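Banco de manipulación doméstica Clitura: notas tras las primeras semanas

Publicado el 5/5/26 en Cuaderno de brazos

Desde febrero tenemos montado el kit Clitura, que distribuye Ordale en dos formatos: el de un brazo y el bimanual. El nuestro es el segundo. Varias personas me han escrito preguntando si compensa frente a montar la mesa por cuenta propia, así que dejo aquí lo que he ido apuntando en la libreta, con el orden justo para que se entienda.

Conviene aclarar qué se compra. Clitura no incluye los brazos. Incluye el protocolo de tareas, la plantilla de colocación de los objetos, el software de registro y una licencia anual de Sarantis, el planificador que reparte las órdenes entre los dos manipuladores. Los brazos los pone el cliente. La lista de compatibilidad es corta y los Franka Emika figuran en ella, con lo cual por ese lado no hubo nada que negociar.

La instalación nos llevó dos días. El primero se fue casi entero en la calibración extrínseca de las cámaras. El asistente de Sarantis pide mover cada brazo por una serie de poses y va resolviendo la transformación entre base y cámara; si el residuo supera el umbral, descarta la serie completa y hay que repetirla desde la primera pose. No guarda las válidas. Lo comuniqué al soporte y me contestó Nektarios Lambrakis, que lo confirmó como comportamiento previsto y me pasó un script para reinyectar las poses a mano. Funciona, aunque no está documentado y depende de la versión.

El segundo día fue para la plantilla. La disposición de partida es la de una encimera de cocina: árbol de tazas, escurreplatos, bandeja de mimbre con dos mazorcas, horno tostador, cajón de madera con tirador. Las tareas se definen sobre esos objetos y sus variantes, y el protocolo admite desplazarlos siempre que se vuelva a registrar la posición inicial.

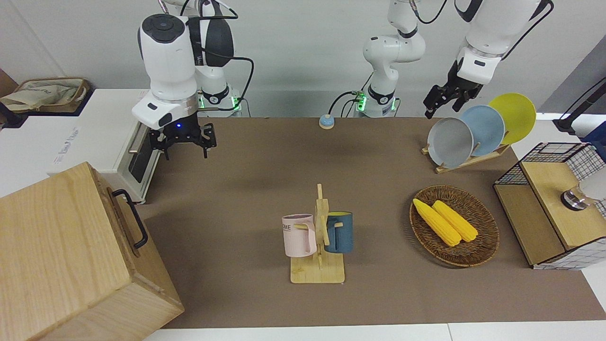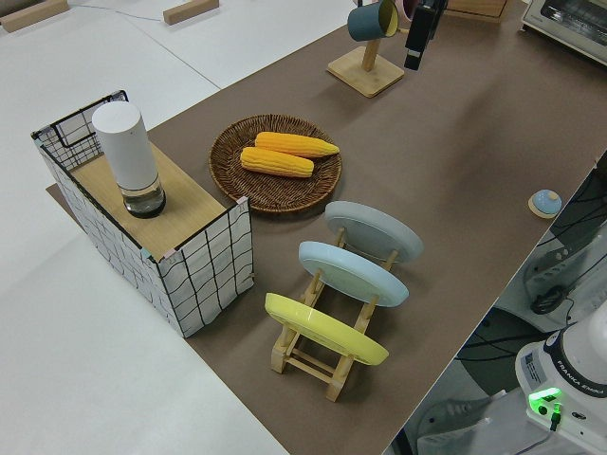 Franka Emika, dos unidades, con Clitura en su configuración de cocina. 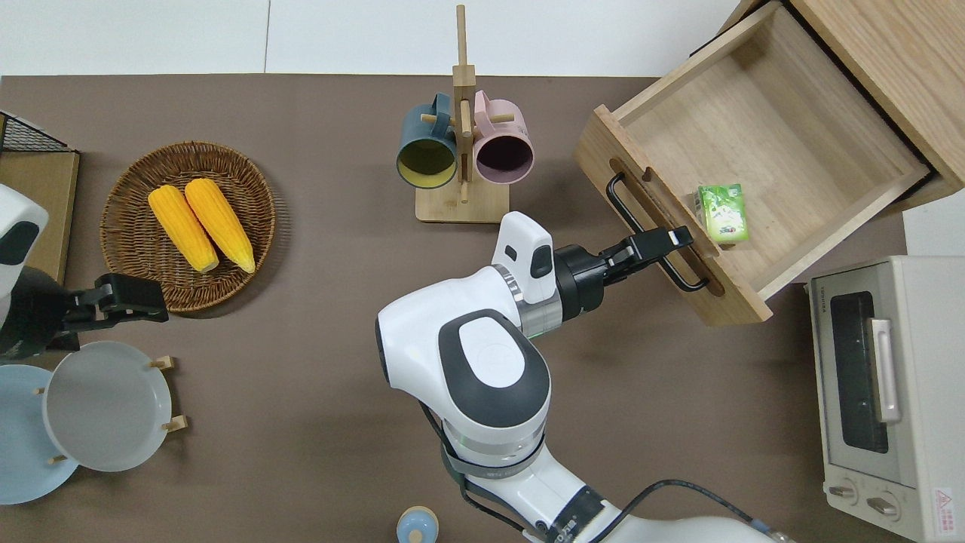
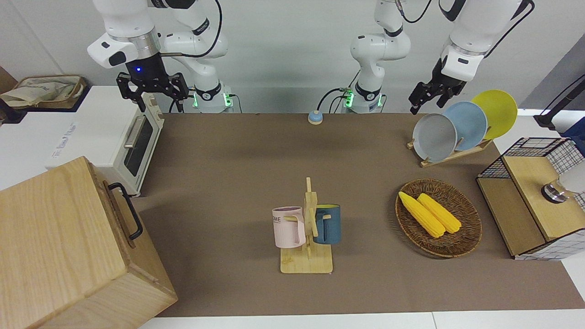
Taller de Manipulación Bimanual · Grupo Brurkirex

De todas las tareas del protocolo, la que más tiempo nos ha consumido es la del cajón. En la tercera foto la pinza está cerrada sobre el tirador, una barra negra, con el cajón abierto y un cartón pequeño, verde y blanco, en el interior. El agarre en sí tiene poca historia: la barra es rígida y deja sitio a los dedos. El problema está en la trayectoria de apertura. Sarantis la genera como una recta en el espacio cartesiano a partir de la normal estimada del frontal, y basta un error pequeño en esa normal para que el cajón trabaje de lado contra las guías. Con control de posición puro, el par sube hasta que salta la protección. Con impedancia se resuelve, pero los valores de rigidez que vienen de fábrica son demasiado altos en el eje transversal. Los bajamos a 150 N/m y dejamos el eje de avance como estaba. Desde entonces no hemos vuelto a tocar ese apartado.

Las tazas se comportan mejor de lo que esperaba. El agarre por el borde es la opción por defecto y es razonable para descolgar. Para volver a colgar hace falta que el asa llegue orientada hacia el espigo, y ahí el planificador propone a veces una reorientación en el aire con cambio de mano que es correcta sobre el papel y lentísima en la práctica. Se puede desactivar en el fichero de configuración, parámetro por parámetro. Agradecería una casilla en la interfaz.

Los platos son otro asunto. En el escurridor van de pie, con muy poco espacio entre uno y otro, y la pinza tiene que bajar con los dedos abiertos sin rozar el vecino. La segmentación que trae Clitura distingue bien el gris, el azul y el amarillo. Cuando hicimos la prueba con tres platos del mismo color, fuera de protocolo, fusionó dos de ellos en una sola máscara. No lo considero un defecto grave en un producto que declara con qué objetos trabaja, pero quien piense sustituir la vajilla debería contar con reentrenar ese módulo. La herramienta para hacerlo viene en la licencia; las horas de etiquetado, no.

Sobre el registro de datos tengo pocas quejas. Cada episodio se guarda con las articulaciones, el estado de las pinzas y los vídeos sincronizados por marca de tiempo. A la fecha de esta entrada llevamos 321 episodios válidos. Los descartados se conservan en una carpeta aparte con el motivo en texto libre, cosa que al principio me pareció burocracia y que después nos sirvió para localizar un fallo intermitente de latencia en una de las cámaras. Un episodio ocupa alrededor de 8 GB sin comprimir. El compresor incluido es lento y usa un solo hilo; lo ejecutamos por la noche.

La coordinación entre brazos es el argumento comercial principal y merece un comentario separado. Sarantis mantiene un volumen de exclusión alrededor de cada manipulador y frena el segundo cuando los volúmenes se cruzan. El criterio es conservador. En una mesa de este tamaño, con las dos bases en el mismo lado, los brazos comparten buena parte del espacio útil y las esperas se notan. Rafail Gavalas, que lleva la parte de control en el grupo, reescribió la condición de cruce para que tuviera en cuenta la velocidad relativa en lugar de la distancia sola. La mejora en tiempo de ciclo es clara, pero el contrato excluye del soporte cualquier instalación con ese módulo modificado. Mantenemos las dos versiones y cambiamos a la original cada vez que abrimos una incidencia.

Documentación: el manual de instalación es correcto. El de referencia de la API tiene funciones sin describir y algún ejemplo que llama a métodos retirados. El foro de usuarios está casi vacío, aunque Ordale responde los correos en plazo.

Una observación menor sobre el cableado. El kit no trae guías ni bridas, y la manguera de la pinza necesita holgura suficiente para las rotaciones de la muñeca. El manual da un único dibujo, pensado para un brazo. En la versión bimanual hay que rehacer el recorrido y comprobarlo a baja velocidad en los extremos articulares.

En cuanto al precio, no puedo publicar la cifra por el acuerdo firmado. Sí puedo decir que la renovación de la licencia pesa más que el desembolso inicial si el proyecto dura varios años, y que sin licencia activa el registro sigue funcionando pero el planificador no arranca. A un grupo que ya tenga su propio planificador le recomendaría pedir solo el protocolo y la plantilla, que se venden por separado aunque en la web cueste encontrarlo. A uno que parta de cero, el paquete completo le ahorra bastante trabajo de integración.

Queda pendiente la tarea del horno. Abrir esa puerta exige seguir un arco y el modelo articulado que trae Clitura supone un eje de giro que en nuestro aparato no coincide. Lo estamos midiendo a mano. Cuando tenga los parámetros los subiré al repositorio del grupo, junto con el script de las poses y el fichero de rigideces.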